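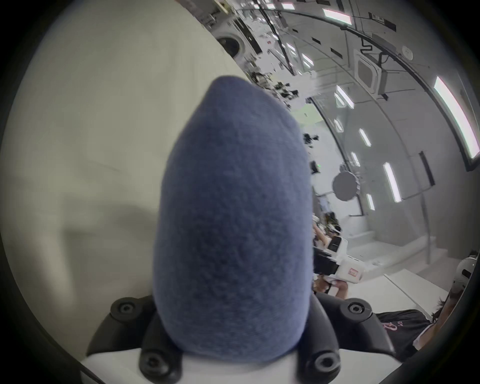 A felt-covered gripper finger, with a washing machine against the wall behind it.

Every year I am told that a machine will soon do my laundry. I don't believe it yet, and I fold a lot of laundry. Fladura, the linen service where I work, sent out 1,296 pieces in January. Washing and drying them was easy, and machines have done both for decades. Folding still took three of us.

Cloth is hard. A box keeps its shape when you pick it up and a shirt doesn't. The Vokden arm our owner tried could fold a flat towel, and it needed 167 seconds to do it. I can do one in three. Give it a fitted sheet and it quit. 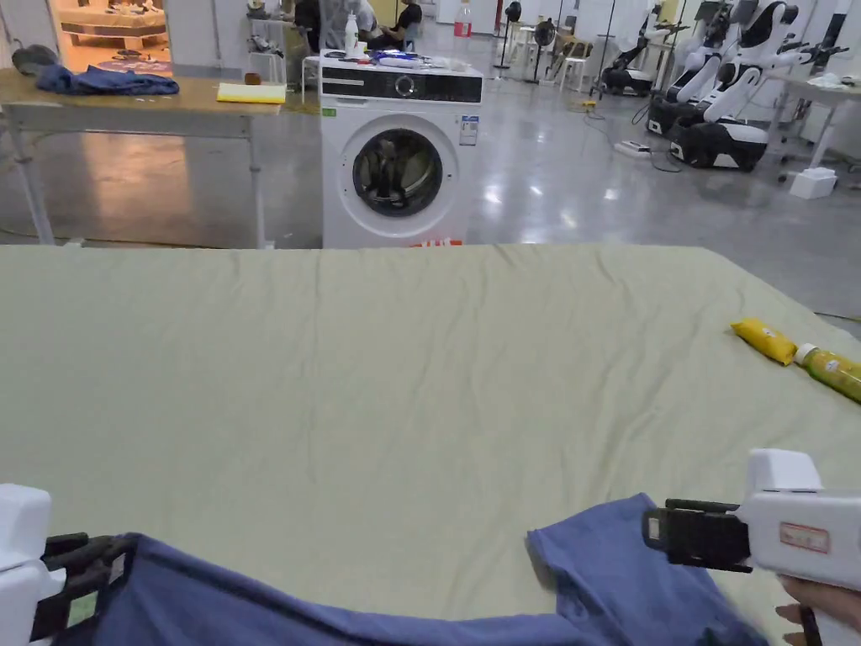 Page last changed: Friday, 4:12 PM

What I do like is the grippers that people hold in their own hands. Two of them can pull a dark blue cloth taut over a pale green sheet, and the hand on the handle still decides how hard to pull. That seems to me the right place to start. The robots lined up at the back can wait their turn.

I would buy a folding machine tomorrow if it handled a mixed basket without me standing over it. I'd pay well for it too. Until then I'd like the sales people to stop saying "almost," and to bring a fitted sheet to the next demo.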